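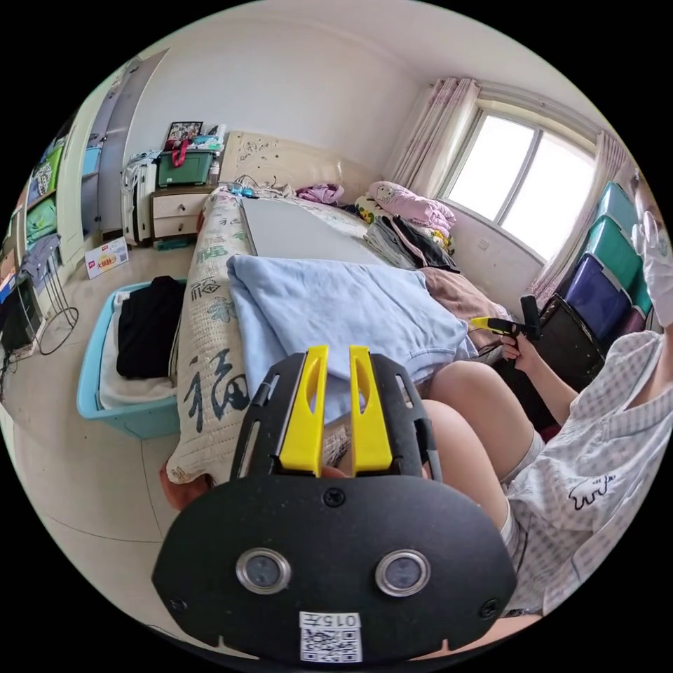

Hand-held grippers at the bed, blanket task

Blanket folding demos for a class project: how consistent do they need to be?

Posted by orwood_lab3 in Student Projects

We are a team of students doing a term project on household tasks. The plan is to record people folding and straightening a blanket with hand-held grippers, then train a policy on the recordings. Our target is 2,000 demos by the end of June and we have 1,700 so far. The bedroom is a normal lived-in one with bedding, clothes and boxes in it.

The first policy we trained grabs the edge of the blanket fine but then stalls. It closes the fingers, lifts a little and stays there. Going back through the recordings, I see that people do the fold in different ways. Some pull the near edge up first, some start at a corner. Should we throw out the ones that don't match and record those again, or keep everything and train longer? The report is due soon and we can't do both.

Stirnano
Don't throw anything out yet. Sort first. Make a simple sheet with one row per demo and write down which edge was grabbed first and whether the person paused after the grab. We had the same stall last year with towels, and the pauses were the cause. People would close the fingers and then wait to think about the next move. The policy learned to wait too. We trimmed the pauses out of the recordings and retrained on the same set, and most of the stalling went away.

If you still see it after that, pick the most common way of folding and train only on those. You will have fewer demos, but 2 styles mixed together with nothing to tell them apart is hard on a small model. Also keep some recordings aside for testing before you trim. We forgot and had to collect a new test set in the last week.

One more thing to check is the finger width in your data. With thin cloth the fingers close almost all the way, so a good grab and a missed grab can look nearly the same in the numbers. Go by the video for those.

saragih_m
just train longer, worked for us

Braltico
Training longer did nothing for our club on a similar task, so I would go with the sorting. For the last 300 demos, write the steps on a card and have everybody follow it: near edge, lift, fold, let go. Start the blanket in a different position each time, though. We left ours in the same place for a whole afternoon and the policy only worked there.

orwood_lab3
Thanks. Started the sheet tonight, and there are a lot of pauses. Will trim those first and post what happens.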